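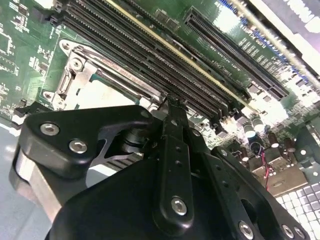

Memory slots and CPU socket frame on a green motherboard.

Print this page | E-mail this page

Memory and Motherboard FAQ

This page covers the questions we get most often at the Meston parts counter about used boards and memory. Last updated October 9, 2023.

Which slots do I fill first if I only have two modules?

Check the manual for your board. On many boards with four slots, the two modules go in alternating slots so that they run in dual channel. Some boards want the slots farthest from the processor filled first, and some don't. If you no longer have the manual, bring us the model number and we will look it up.

One slot is marked in a different color. Does it matter?

Color is used differently from one maker to the next. It may show which slots belong together or which one to start with. Don't go by color alone.

The module won't go in. Should I push harder?

Take it out and look at the notch first. Each generation of memory has its notch in a different spot, and a module of the wrong type will not seat. If the notch lines up, open the latches and press down evenly on both ends. Some slots have a latch at one end only.

Can I touch the contacts inside the CPU socket?

No. On sockets with pins in the board, one bent pin can cost you a memory channel or stop the board from starting. Leave the metal frame closed until you are ready to put the processor in, and put the plastic cover back on if you take the processor out. We do not accept returns on boards with bent pins.

How much force does the lever need?

More than most people expect. If the processor is lying flat in the socket, the resistance is normal. If it is not flat, open the lever and start over.

Will any expansion card fit the long slot?

Most PCI Express cards will, including shorter ones. Old PCI cards will not. Measure the case too – long graphics cards often run into the drive bays.

Do you test used boards?

Yes. Every board is started with a processor and one module, and then each memory slot is tried in turn. Testing takes about 75 minutes per board. If you bring in your own board, the charge is $19, payable when you drop it off.

What is the return period?

14 days for used boards and memory, with the receipt. The Smits Street and Rerkley stores both take returns. The Arow store closed in January.

E-mail this page to a friend

This site uses cookies. By continuing to browse you agree to our use of cookies. Accept | Learn more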